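Grarnbridge Technical College
Furniture and Interior Materials, Unit 4: Solid Wood Panels
Course handout. Instructor: Berkay Gezer

Wood takes up and gives off moisture throughout its life. Most of the resulting movement occurs across the grain, while movement along the length is small enough to disregard in ordinary work. A wide panel must therefore be free to expand and contract within its frame or on its base.

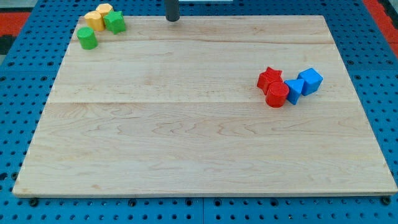
Panels fastened rigidly at both edges are liable to split during the heating season. Students should use slotted screw holes or wooden buttons when attaching a top, and should leave the center fastening fixed.

Stock must remain in the workshop for more than 18 days before it is cut. Record the moisture content at the start and end of this period on the Unit 4 sheet.

Required reading: Koivisto, Wood and Moisture, pages 50 to 56.

The written assignment is due in January. Late work is accepted only with the prior agreement of the instructor.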